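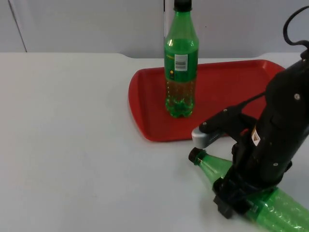 Bottle and tray handling, Lastia bench, Skallham

Frequently asked questions
Updated 30/10/2019

Can a robot clear a table yet?
Partly. On the Lastia bench, known items in good light are within reach. A full kitchen table with cutlery, crumbs and wet glassware is outside our scope.

How reliable is it?
In the July series we logged 817 pick attempts on full and part-full bottles. The failure rate was almost 11 per cent, mostly slips at the shoulder. 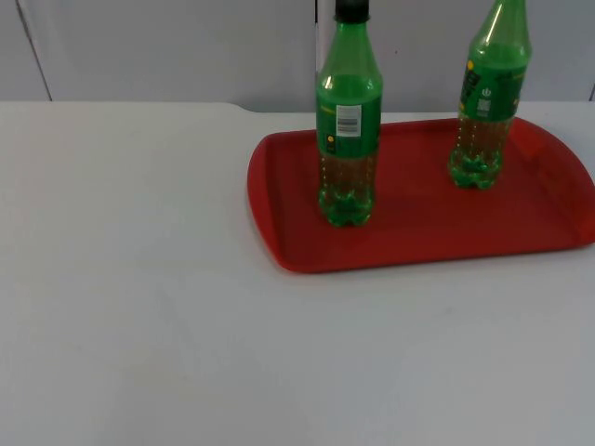 A failed pick is scored as such even if the arm recovers on its own. Operators may reset an item, but the attempt stays in the log.

Is it faster than a person?
No. Our planning figure is 20 seconds per item. Shop-floor staff at the Rocha depot budget 5.

Which items are hardest?

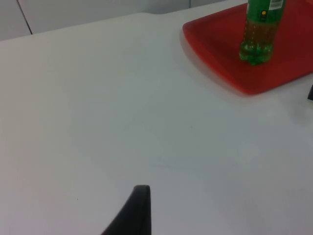 Grip planning depends on how much of an item the software can model before contact. Clear and tinted plastics give poor depth readings, and liquid moves the centre of mass during a lift. A green soft drink bottle with a lobed base, stood on a red tray, combines both problems, although the colour contrast helps with locating it.

Can I buy one for home use?
No. Pevomport supplies bench units to workshops and labs only. Enquiries go through the contact form.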